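Speaker notes: Correction segments in tabletop sorting
Trorico project, annual review, 29 April 2019
Presenter: Laiba Abbasi. Questions on hardware go to Güven Karaca.

Slide 1. Title
Thank the hosts at Flerkelgate. State that the work is joint with Dewulf and that Ita Ní Mhurchú and Sem Van Leeuwen designed the labeling procedure. Wouter Timmermans is in the room and will take questions on the training code. Keep this under a minute.

Slide 2. The question
The project asks how a robot should learn from the moments in which a person takes over. Most of our training episodes are clean. The operator reaches for an item, lifts it, places it in a compartment and returns the arm. A policy trained on those episodes alone performs well until the first small error, such as a grasp that lands too close to the edge of an item. After that it is in a position it has never seen in training, and it tends to repeat the same motion.

Our proposal is to record the takeover itself and to treat it as a separate kind of data. We call this a correction segment. It starts when the operator takes control and ends when the arm is back in a state from which the policy can continue.

Slide 3. What was collected
The set contains 264 episodes recorded by four operators. Each episode was run by the policy, with an operator ready to step in at any point. We used 11 kinds of items, chosen so that some are rigid, some are soft and some have cords attached. Cords deserve a mention here. They were the most common cause of a takeover, and the review panel asked for them last October.

Do not read out the item list. It is in the handout.

Slide 4. Labeling
Explain the three marks on the timeline: the point where the error begins, the point where the operator takes over, and the point where control is returned. The second and third are logged by the system. The first has to be placed by hand, and two people label every episode without seeing each other's marks. Where they disagree, the earlier mark is kept. Sem argued for this rule on the grounds that a late mark teaches the policy that the error was acceptable.

If asked: yes, the labelers also served as operators. We consider this a weakness and say so in the report.

Slide 5. Training
The policy is first trained on clean episodes. It is then trained further on a mix of clean episodes and correction segments. The stretch between the start of the error and the takeover is left out of the loss altogether. Wouter tested giving that stretch a negative weight, and the training became unstable — he has the curves if anyone wishes to see them.

Pause here. In the rehearsal, this was the slide that people asked to see again.

Slide 6. Results
Present the comparison in plain terms. With correction segments, the policy recovers from a poor grasp more often, and it does so with shorter motions. On runs without an error there is no clear difference between the two policies. The gain is largest for soft items and smallest for items with cords, where the arm still pulls when it should let go.

Be careful with the wording at this point. The evaluation covers over 100 trials, all in one room, with one layout and one type of organizer. It does not support a claim about other layouts. The Tulier group plans to repeat the evaluation on its own tables, and we will report its findings whether or not they agree with ours.

Slide 7. Working conditions
The panel asked whether the work area was cleared before each session. It was not. The table is shared, and people continue to work at it while the robot is in use. We ask only that the organizer stay within reach of the arm and that cables be kept out of the compartments. Ita's view, which the group has adopted, is that a policy trained on a bare table would tell us little about an office.

Slide 8. Open points
Mention the labeling overlap, the single layout and the cords. State that the labeling guide will be shared with the partners once Dewulf has approved it. Leave the last slide up during questions.

Slide 9. The robot at the shared table, arm over the cardboard organizer 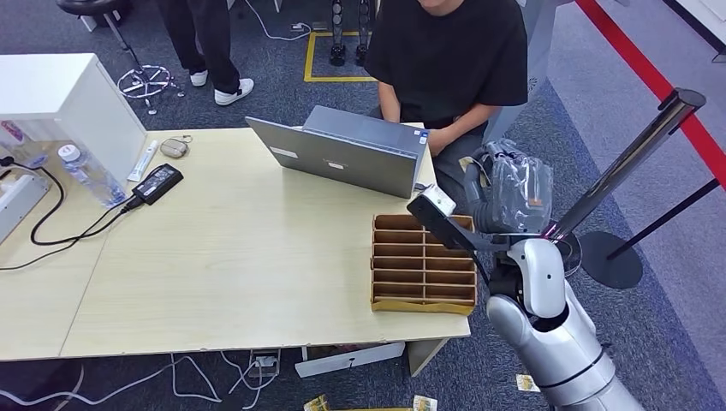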